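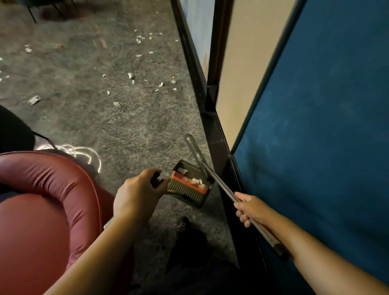 Issue 170

How to Write an Obituary by Thursday Noon

Somebody in your family has died, and because you once edited a school newsletter, or own a printer, you have been handed the obituary. I'm sorry on both counts. I have written a fair number of these for families in Udville and have been on the receiving end of complaints about most of them, so what follows is tested.

Call the paper first

Before you write a word, find out the deadline, the price and the way they charge. Some papers charge by the line, some by the inch, and a few have a flat fee that covers a short notice and a photo. Ask if the funeral home sends the text over or if you do. Many papers will only run a death notice once the funeral home has confirmed it, and that phone call has to happen during business hours.

Ask too whether the online version costs extra. It is usually longer, usually cheaper, and it's where the cousins will look.

Collect the facts on one sheet

Full legal name, maiden name, and whatever everyone called him. Date and place of birth. Date and place of death. Parents' names, with the mother's maiden name spelled by someone who has seen it written down. Marriages, in order. Schools, service, jobs, church or lodge or bowling league.

Check the dates against paper. Families remember birthdays very well and birth years hardly at all. My own great-uncle had three, depending on which employer was asking. The first draft of one notice I worked on had a man born in 1613, and four adults had signed off on it.

Write the opening

The first sentence does the same job every time: name, age, town, date of death. "Passed away," "died" and "went home to be with the Lord" are all in common use, and you should pick the one the dead person would have put up with. Cause of death is optional. If you leave it out, people will ask you at the visitation, so have your answer ready.

Next comes the life. Go in order of years and don't try to get it all in. A long career at Riedl can be one sentence. The tomatoes can be one sentence. If he coached, say what and where. Put in one thing that could only be about this person. "She loved her family" is true of most people who get an obituary. "She mailed back other people's Christmas cards with the spelling corrected" will get clipped and put on refrigerators.

The survivors

Now for the hard part. The usual order is spouse, children, grandchildren, great-grandchildren, siblings, then nieces and nephews in a lump. Spouses of children go in parentheses after the name: Edgars (Tomoyo). Those who died earlier get their own sentence, beginning "He was preceded in death by."

Former spouses are up to the family. So are stepchildren, though I'd put them in. Leaving someone out saves you a few dollars and costs you every Thanksgiving from now on. If there are more than 10 grandchildren, you may give the number and skip the names, but count twice and ask whether anyone is expecting.

Pets are allowed. Put them last, and expect one aunt to object.

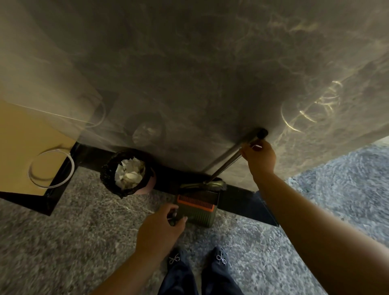
Florante Agbayani wrote in to say I should be firmer about the pets: his mother's parrot was listed ahead of his brother, his brother noticed, and the two of them (brother and parrot) now share a house in Lodurness without much conversation. He also suggests reading the survivor list over the phone to one person from each side of the family before it goes in. I agree with him, and wish I had thought of it years ago.

Services and flowers

Give the day, date, time, full name of the place and street address. Visitation hours go before the service time. If the burial is private, say so plainly or you will have company. If the service is being held off until October so that people can travel, write "A memorial service will be held in October" and leave the rest for a second notice.

For donations, name the charity in full and check that it still exists.

Before you send it

Read it out loud, slowly. Have someone outside the family read it too, because they will ask who Bud is. Leave out the street address of the house, which will be standing empty during the service at a time you have just published. Same goes for the exact birth date in the online version, if identity theft worries you.

Ask for a proof and look at the name first. Then look at the name again. Corrections run free in most papers if the mistake was theirs, and at full price if it was yours.

Keep your sheet of facts in a drawer afterward. The headstone people will want the same dates.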